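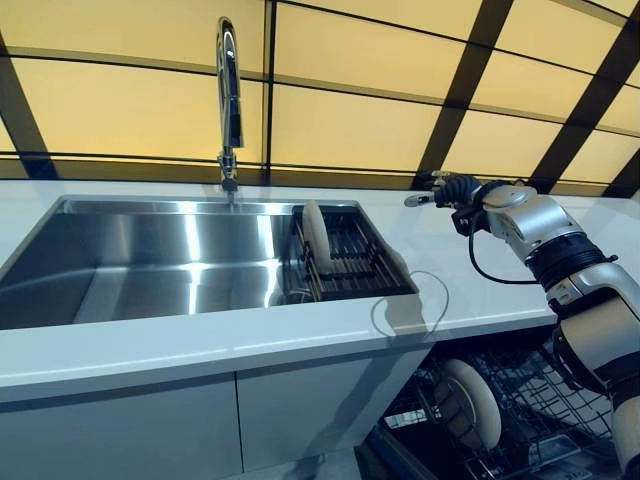
White matte countertop with stainless steel sink and pull-down faucet

Hamby Matte Countertop Slab, White
Made by Homine

Kitchen Countertops > Solid Color > Hamby

The Hamby is a solid white countertop with a low-sheen surface and a thick front edge. It is cut to order from your measurements or from a template made by your fitter. The color runs all the way through the slab, so light scratches can be sanded out and the sink opening needs no edging strip.

We supply the Hamby for straight runs, L-shaped kitchens and islands. Runs longer than a single slab are joined on site with a color-matched adhesive. The joint is sanded level and is hard to find by hand, though it may show as a faint line in low side light. Joints are never placed over a dishwasher or through a sink opening.

Finish

Matte is the only finish offered in this line. It hides water spots better than gloss and shows less wear near the sink. Dark liquids such as coffee, red wine and beet juice should be wiped up the same day. If a mark stays behind, use a mild cream cleaner and a damp white pad, working in small circles, then rinse. Do not use drain cleaner or paint stripper on the surface.

The slab is not a cutting board or a trivet. Use a board for knives and a stand for hot pans.

Sink and faucet openings

One sink opening and one faucet hole are included in the price. Send us the sink maker's cutting sheet with your order, or choose a sink from the Karagiannis stainless range and we will use the sheet we have on file. Faucet holes are drilled behind the sink unless your drawing says otherwise. If you are fitting a tall pull-down faucet under a shelf or wall cabinet, check the clearance before you order – we can't move a hole after it is drilled.

Extra holes for a soap pump or filtered water tap can be added at checkout.

Over a dishwasher

The section above a dishwasher gets more steam than any other part of the counter. A foil vapor strip comes with every order and should be stuck to the underside of the slab before it goes down. Let the machine cool a little at the end of the cycle before pulling the door open.

Ordering and delivery

Order a color sample first if you are matching existing cabinets. The sample ships with a care card and a short piece of the front edge.

Once we have your drawing, we send back a cutting plan for approval. Cutting starts when you approve it, and changes after that point are charged as a new piece. Delivery is to the ground floor. The slab is heavy, so plan on 2 people to carry each section, more for an island top.

Specifications

Product line: Hamby
Color: White
Finish: Matte
Color sample: 19 dollars, credited against your order
Extra drilled hole: 200 dollars for a set of up to four
Adhesive full cure: 168 hours
Included: vapor strip, adhesive, care card, sanding pad

Goes with

Karagiannis single-bowl stainless sink
Gromuvora backsplash panel, matte white
Homine color-matched adhesive, spare cartridge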